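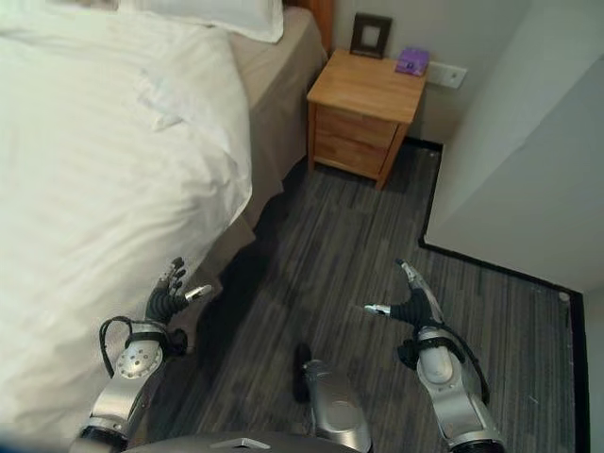 Figure 3. Head camera view at the start of a bedside trial. The bed is on the left, the nightstand stands beyond both hands, and the forearms and hands cover part of the carpet.

Category: Robotics / Perception and Planning

Search this archive Go Advanced

4. Self-Masking and Reach Planning in Bedrooms

4.1 The problem with the robot's own arms

The planner described in Section 3 builds its map of free space from the head camera. When the robot looks down to work near the floor or at the side of a bed, a large part of what the camera sees is the robot itself. Figure 3 is typical. Both forearms are in view, both hands are over the carpet, and a housing of the leg or lower body shows between them. If these pixels go into the map as they are, the planner treats the hands as obstacles sitting directly in front of the robot and refuses to move.

The usual fix is to render the robot model at the current joint angles and remove every pixel that the model covers. We started with this. It works well on the rigid forearm parts and less well elsewhere. Two kinds of error came up again and again in the bedroom recordings.

The first is the cables. Each arm has a black cable that curves outside the arm's outline, and the robot model has no cables in it. After masking, a thin dark loop was left floating in the map next to each forearm. The second is the fingers. Small errors in the finger joint readings shift the rendered fingertips, and a strip of real fingertip survives outside the mask. Against dark gray carpet, a dark gray finger is also hard for a color-based method to separate.

4.2 Learned mask on top of the rendered mask

We keep the rendered mask and add a small network that corrects its border. The network takes the color image and the rendered mask, and it outputs a new mask. It was trained on 3484 labeled images, all from the robot's own head camera. Another 943 images were held out for testing. No room appears in both sets. Labels were drawn by hand, and cables were labeled as robot.

Training images were picked so that the arms appear over many kinds of floor. Early versions had learned that anything dark and narrow near the bottom of the image was probably a cable, and they removed baseboards along with it. The baseboard matters to us. It marks the foot of the wall, and when it goes missing the planner puts the wall corner farther away than it is. Adding rooms with dark trim to the training set fixed most of these cases. We did not change the network.

4.3 Soft surfaces beside the bed

Hanging bedding is the other hard part of this setting. A duvet that falls over the side of the bed in loose folds has no fixed edge. The depth image gives a surface, but the surface moves when a hand brushes it, and the map then holds both the old position and the new one. In the trial shown in Figure 3 the left hand begins next to the draped duvet, so the first motion of the arm is already close to cloth.

We handle this with a class label. Each map cell carries one of three labels: rigid, soft, or unknown. Bed frames, nightstands, and walls are rigid. Duvets, pillows, and bed skirts are soft. The planner may pass the back of a hand through soft cells at low speed, but it may not close the fingers there unless the task asks for a grasp. Unknown cells are treated as rigid. Soft cells are also cleared and rebuilt every 400 ms while an arm is moving, and this removes the doubled surfaces.

Objects on top of furniture get a margin of their own. A framed picture leaning on a wall can be knocked over by light contact, and a flat box can be pushed off the edge. The planner draws a raised keep-out zone above the nightstand top and approaches from the open side — usually the side facing the robot.

4.4 What remains

The corrected mask still fails when a hand is motion-blurred, and it fails in a different way when a hand rests directly on cloth of a similar tone. In the first case the mask is too small. In the second it spreads onto the cloth, and the planner loses part of the bed for a few updates. We chose to slow the arm when the mask area changes faster than the joint readings would predict. This costs time, and a better answer would be to track the mask from one image to the next. Shadows on the carpet were not a serious source of error — depth is flat across them.

Code for the mask network is part of the Stullero toolkit. The map server is kept separately under the name Skinitico and can be run without it.

Comments (3)

Kelechi Balogun
Did you try just modeling the cables as a spline fixed at both ends? We did that on an older arm and it got us almost all the way there without any training.

Sirkka Mäkelä
We tried it. Fine with the arm out straight, bad once the wrist rolls and the slack goes to the other side.

Joni Hirvonen
Is the 400 ms rebuild tied to the camera rate or can it be set? I can't find it in the Skinitico config.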